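Donstead woven belt, brown, leather tip: review

Reviewed by Yhon Restrepo

Category: belts and small accessories. Bought at full price, worn since July.

The Donstead is an elasticated woven belt sold mainly for casual trousers and shorts. I bought the brown one in the middle size after two leather belts in a row had failed at the same hole. The requirement was simple. I wanted a belt with no fixed holes, narrow enough for the loops on denim shorts, and able to be left in them between wears without taking a permanent set.

Construction

The strap is a flat braid of rubber-cored cord covered in polyester yarn. According to the swing ticket the mix is mostly polyester with a smaller share of natural rubber. The braid is tight. Pulled sideways it opens enough to admit the buckle prong anywhere along its length, and it closes again when the prong is withdrawn. On cheaper belts of this type the gap stays open and the strap develops a row of visible soft spots in the places where it is fastened most often. I have one such spot after a summer of use, at my usual position, and it is slight.

The free end is finished with a leather tip, folded over and stitched down both long sides. The stitch line is straight on one face and wanders a little on the other. There is a second piece of leather at the buckle end. Edge paint has been applied to both pieces, rather thickly on mine, and a small bead of it had to be scraped off the tip with a thumbnail before it would go through a loop cleanly.

The buckle is a plain single-prong frame in a dull nickel finish. It is cast, and a mould line can be felt on the inner edge. I took this down with 400 grit paper in a couple of minutes. The finish has not suffered, though it should not be the buyer's job.

Width and fit in the loops

Strap width is nominally 35 mm. I measured 34 mm relaxed and slightly less under tension, as would be expected of a braid. The leather tip is the limiting dimension, being both wider and thicker than the strap. Jeans and denim shorts with standard loops take it without trouble. Tailored trousers are another matter: on a pair of Correa chinos the tip had to be folded lengthwise to get past the two side loops, and I would not want to do that daily with stitched leather.

Threading

Most of the complaints about woven belts concern threading, and they are fair. The strap has no stiffness of its own. A leather belt can be pushed through from one side; this one has to be pulled, and the slack drawn along afterwards. It is easiest with the garment off the body and flat on a table, waistband towards you. 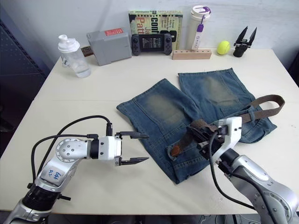
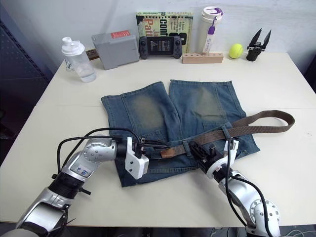 My order of work is as follows. Start at the left front loop with the tip, buckle held back. Bring the tip through, then draw 50 mm or so clear before going on to the next. Do not try to feed two loops at once. At the centre back the loop on denim is often stitched down over a thick seam and sits flatter than the others, so open it with a finger first. Once the tip is out at the far side, take hold of the strap on both sides of the back loop and even it out, otherwise a twist will be found later, invariably at the back.

Twisting is the main nuisance. The braid has the same appearance on both faces, and a half turn between two loops does not show until the belt is under tension. The leather tip is a useful guide. Its neater stitching goes outwards; if it arrives at the last loop with the other face showing, there is a half turn somewhere behind it. The thing can be done in under a minute with practice. My first attempt took several, and had to be redone.

Stretch and recovery

I marked a 400 mm length of strap with two pins and hung a 5 kg weight from it. The marked section extended by 40 mm. On release it returned to within 2 mm straight away, and to the original length by the following morning. After the summer's wear I repeated the test with the same pins and the same weight and got 43 mm. That is a small loss of stiffness and cannot be felt in use.

In wear, this amount of give is about right for me. The belt allows for sitting down and for lunch. It is not suited to carrying anything heavy. With a tape measure clipped on one side and a phone in the back pocket, the waistband drops at that side within an hour or two. Yolanda Espinoza has the older version of the same belt and reports a firmer strap, but hers is also narrower, so the two may not be comparable.

Washing

The care label says hand wash, cool, dry flat. I have done this twice. Some brown came out in the water on the first occasion and none on the second. The leather parts went slightly stiff on drying and recovered with a little neutral cream.

I also sent it through the machine once, at 40 degrees, by leaving it in the shorts. The strap was unaffected. The tip lost some of its edge paint and now has a raised fibre along one side. The buckle scratched a shirt button. I do not recommend it, but the belt can evidently survive.

Storage

Do not hang it by the buckle. The weight is small, yet over a month the top section of the braid on mine grew visibly longer than the rest. Rolled loosely in a drawer it keeps its shape. I tend now to leave it threaded in the shorts, fold the legs together, and fold the whole upwards with the spare length tucked inside. A buckle on the outside of the fold will mark lighter denim after a time.

Comparison

The obvious alternative is the Zandivness stretch belt, which costs 11 pounds less. I had one for a year. Its strap is softer, its tip is a moulded synthetic material, and its buckle is smaller. It threads more easily on account of the slimmer tip. It also stretched out to the point of being useless by the second summer, and the cord covering frayed where the prong entered. Lurnis make a webbing belt with a clamp buckle that does not stretch at all and will go through any loop I have tried. For trousers that must stay at one exact height it is the better choice — it is less comfortable when seated.

Faults noted

Excess edge paint on the leather tip, as supplied.
Mould line on the inner edge of the buckle.
Tip too bulky for narrow loops.
One loose yarn end near the buckle, trimmed, no further fraying so far.
Size chart on the packet gives trouser size, whereas the one on the seller's page gives strap length. They do not agree for the middle size. Go by the length.

Rating

Strap: 4 out of 5.
Buckle: 3 out of 5.
Leather parts: 3 out of 5.
Ease of threading: 2 out of 5.
Overall: 4 out of 5, the strap being what one pays for.

I would buy it again for denim. The black version is said to use a matt buckle from a different supplier, and if anyone has one I should be interested to know whether the inner edge is any smoother.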